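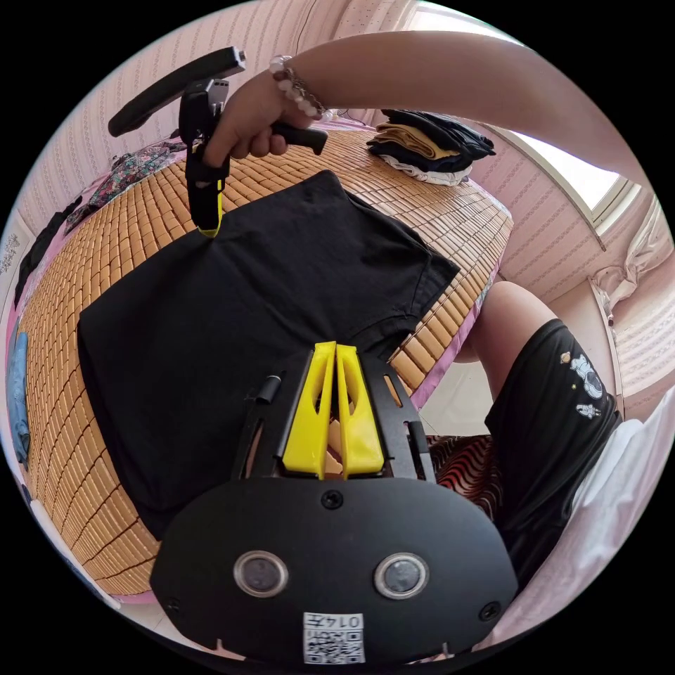

Yellow plastic fingers on a black hand-held base

Should I leave a managed account that owns a little bit of everything?

Marlina Lumenta

Hi all, longtime reader, first time posting in the investing section, so go easy on me if this is in the wrong place.

I've had a taxable account with a small advisory firm called Sivell for a good while now. I opened it after I sold my half of a duplex in Majimbun and had a chunk of money I was scared of. The guy who set it up was lovely, very patient, drew me a lot of pie charts. He has since left and I've had three people after him, the latest of whom I've only ever emailed.

The account is in something they call the Vorine strategy. As far as I understand it, the idea is that you spread out across everything (US stocks, foreign stocks, bonds, a bit of real estate, a bit of commodities) and they tilt it around depending on what's been doing well. Fine. I liked that when I signed up. I still sort of like it? But I sat down last week with the statement and a cup of tea and tried to work out what I own, and there are 266 separate positions. Some of them are worth less than my phone bill. There are two funds that, if I'm reading the fact sheets right, hold nearly the same companies.

Then I looked at the fee. It came to $1434 last year, on top of whatever the funds inside charge. I know that isn't a shocking amount to some people here but I drive a car with a window that doesn't go down, so it's an amount to me.

Meanwhile my brother-in-law has his money in Neltico, the app one, in what I think is basically three funds, and he has done better than me pretty much every year we've compared. He brings it up at dinner. I don't want to make a decision based on wanting him to stop bringing it up, but I'm not going to pretend it isn't in there somewhere.

So what I'm stuck on:

I could move everything over to something simple and be done with it. But a lot of these positions have gains, and I assume I'd get hit with taxes all at once. Or do I? Can you move the stuff without selling?

Also, Sivell's newsletter says that being spread out "has had a difficult stretch" and that leaving now would be leaving at the worst time. Part of me thinks well, they would say that. The other part remembers that I once sold a bunch of foreign stock right before it went up and felt like a fool for a year. Is there anything to it?

For what it's worth I'm in my fifties, I have a pension coming (small), no debt except the car, and I don't plan to touch this money until I stop working. I've got maybe six months of expenses in plain savings, separate from all this. I'm not trying to get rich. I'd like to open the statement and know what I'm looking at.

Thank you if you read all that!

porchlight_ruth

Oh Marlina, I could have written this post, brother-in-law and everything (mine is a cousin).

First thing, take a breath, there's no fire. You're not in anything crazy. Being spread out over a lot of stuff is a perfectly decent way to hold money, and whoever put you there wasn't robbing you. What you have are three separate questions that got tangled together, and I think it helps to pull them apart a bit.

One is the mix. How much in stocks, how much in bonds, how much outside the US. Another is how many pieces the mix is chopped up into. And then there's who you pay to look after it. You can change any of those without changing the others! When I left my firm I kept almost exactly the same mix I'd had before, I just held it in a handful of broad funds in place of a zillion little ones. So the whole "you're leaving at the worst time" thing didn't apply to me, since I wasn't leaving the foreign stocks or the bonds. I was leaving the firm. If your newsletter is blending those two together, well, I'd raise an eyebrow.

On moving without selling: yes, usually. What you want is called an in-kind transfer. You open a regular brokerage account in your name, same type as the one you have (individual to individual, joint to joint), and the NEW place sends for the assets. You don't have to call the old place and have an awkward talk. The shares come across as they are and there's no sale, so no tax from the move itself. The catch is that some things can't travel. If Sivell has you in any funds that only their clients can hold, those may need to be sold first, and fractional shares usually get turned into cash. Ask the new place to look over a statement before you start. They want your business, they'll do it.

One thing I'd check is whether Neltico takes transfers in kind. I have no idea if it does. With any of the app ones, ask whether they'd keep your old holdings or sell them off to fit you into their own portfolio. Get the answer in writing before you sign anything, because if they sell it all the week you arrive, you've got the tax bill you were trying to avoid.

Then, once it's in an account you control, go through it position by position. Mine took me an evening and a half. I made a spreadsheet with the name, what it's worth, what I paid, and whether it was up or down. Then I did it in this order:

Anything at a loss, I sold. No tax owed, and the losses count against gains.

Anything with a tiny gain, I sold too, and the losses mostly covered it.

Anything with a big gain in something broad and sensible, I kept. It's still there. It's a slightly odd-looking fund I wouldn't have picked, and it does its job.

The one I dithered over was a single stock with a huge gain. I sold a slice each year.

You do need to watch the wash sale rule. If you sell at a loss and buy back the same thing (or something "substantially identical") within 30 days before or after, you can't use the loss right now. The way I tripped on this was dividends! I had them set to reinvest and one went through a week after I sold part of a fund. Turn off automatic reinvesting before you start tidying up. Also, make sure the old place sends over your cost basis, meaning what you paid for everything. It can show up a couple of weeks behind the shares, and I'd wait for it before selling anything. Download all your old statements while you still have the login too. I didn't and I regretted it.

About the returns thing with your brother-in-law. Do you know what he's holding? If his three funds are all US stock and yours is a third bonds, you'd expect him to have beaten you over a stretch when US stock ran hot, and you'd expect to be happier than he is in a bad year. It doesn't tell you very much about Sivell. The fair comparison is your account, after the fee, against a plain mix with the same amount of stocks and bonds. Ask Sivell for exactly that, going back to when you opened it. If they can show you, great. If they send you another newsletter, that tells you something too.

Last thing (sorry, this got long), don't forget what you'd be taking on. Somebody has to rebalance. I do mine in April when I'm already grumpy from taxes. If you know you won't look at it, or you know you'd sell everything in a panic, then paying somebody may be worth it to you, and you could look for a flat fee planner who'll do a checkup every year or two.

bigskycal

just sell it all and buy an index fund. 266 positions is insane lol. the tax is not going to be as bad as you think, long term rates are low, rip the bandaid off

also tell your brother in law to post his statement

tabbycat_ledger

Mostly agreeing with Ruth, but I'd be careful with the answer above me. Selling it all might be okay, or it might push Marlina's income up in a year when she doesn't want it higher, and that can touch other things, like health insurance subsidies if she buys her own. She didn't say. I'd run the numbers on paper first. Most brokerages have a page called unrealized gains or something close to it, and it'll split long term from short term for you. Start there.

Two things I'd add from my own move:

Look in your advisory agreement for a closing fee and for how they bill. Mine billed each quarter in advance, and I had to ask for the unused part back. They paid it with no fuss, but only after I asked. There may be an outgoing transfer fee as well, and the new brokerage will often cover it if you send them the statement showing it.

Also, you might try simply asking Sivell to simplify. I know, I know. But you have a person there, even if it's an email person, and you could say "I'd like to hold no more than 20 funds and I'd like to know the fee on each." Some firms have a plainer, cheaper version of the same strategy that they don't bring up unless a client asks. If they say no you've lost one email.

I wouldn't put any weight on the "worst time to leave" line in either direction. I've been getting newsletters for a long time and I've yet to get one telling me it was a good time to leave.

Marlina Lumenta

Thank you all so much, even the bandaid one. Ruth, I had no idea I could keep the same mix and just leave the firm, I truly thought it was all one package. I do buy my own health insurance, so tabbycat, I'm very glad you said that before I did anything. I've switched off the dividend reinvesting and found the unrealized gains page (it was hiding under "Planning"). More red in there than I expected, which I guess is good news for once?

I've emailed Sivell for the after-fee comparison and asked about the plainer version. Will post what they say.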